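Teaching by demonstration (robotics)

Teaching by demonstration is a group of methods in which a person shows a robot what to do and software tries to turn the showing into a rule for acting. It is also called learning from demonstration, imitation learning or, loosely, "programming by showing." The names are not quite the same thing, and sales material tends to swap them freely.

The usual claim is that anyone who can do a chore can teach it. That claim is older than the machines now sold with it, and it deserves more doubt than it gets.

Main approaches

In hand guiding, a person takes hold of the arm and moves it through the task while the joints record their own angles. The method is simple and gives clean numbers. It also puts a human body in the robot's view, and people pushing a heavy arm move in ways they would never move otherwise.

In remote control, or teleoperation, the person works the robot from a distance with a joystick, a glove or a smaller copy of the arm. The robot's own cameras see only what the robot would see later. The price is touch. Most operators can't feel what the gripper feels, and they slow down to make up for it.

A third approach leaves the robot out of the room. The person carries a gripper with a camera fixed to it and does the job directly, and the recording is later matched to an arm that carries similar fingers. It is cheap, and it can be done in ordinary homes, on beds and kitchen counters, with whatever happens to be lying there. A tidying task may call for toys to be picked up one at a time and put in a storage box, among soft blankets and small things of every shape.

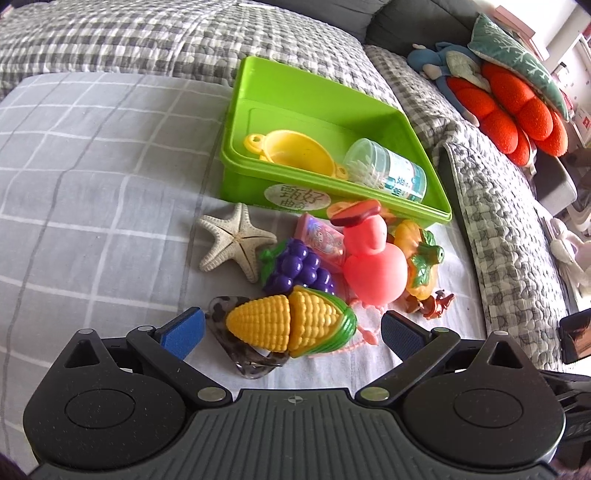 What gets recorded

A single demonstration normally holds video, the path of the gripper through space and the width between its fingers. Some systems add force. Many don't, and this matters more than the brochures suggest. Video of a toy corn cob between two padded fingers does not say how hard the fingers should press, and a foam pad hides the difference between a light grip and a firm one.

Intent is not recorded at all. If a person reaches for the corn before the starfish, the software can't tell a rule from a whim. Nor does the video explain why a hair clip lying among toys should be left alone, or put somewhere else, or treated like the rest. People who write about "capturing skill" usually mean capturing motion.

How many demonstrations are enough

Published answers vary so widely that they are close to useless as advice. The Brurholm tidying set holds 992 demonstrations, of which 491 were kept after review. Hsin-yi Yu, who led the review, gave lost tracking and dropped objects as the main reasons for throwing the others out. Whether dropped objects should be thrown out is a fair question -- a robot that has never been shown a drop has never been shown what to do next.

Wai-kit Huang has argued that 20 careful demonstrations of one narrow task are worth more than 2000 careless ones. The argument is often repeated. It rests on a single bench setup at Nascombe, with one box and one table, and has not been tested on bedding.

Criticism

The most common complaint concerns testing. A system is shown a chore in one room and then scored in the same room with the same objects. Lai-ching Kong calls this "grading the student on the worked problem." Changing the blanket or the light is a small step toward a fair test, and many reports don't take it.

A second complaint is about labor. Showing a robot the same chore for hours is tiring work, and tired people demonstrate badly. Reports seldom state how long each person worked or what they were paid.

Supporters answer that hand-coding a chore in a cluttered home has done even worse. This is probably true. It is also a low bar.

Reader comments

Hoi-yan Cheng: The hand guiding section is too kind. "Clean numbers" only if the arm's joints are any good. Ours sagged.

Chih-ming Tseng: I did the carried gripper work for a month one September. My wrist gave out before my patience did. Please add something on the weight of the tool.

Hoi-yan Cheng: Seconded. Also, does anyone have the Prurkcombe report on grip force? The copy I have is missing the tables.

Related articles

Teleoperation
Hand guiding
Grasp planning
Chien gripper mount
Prurkcombe grip report

Last edited 4 November 2022 | Contact the editors | Copyright and reuse | Back to top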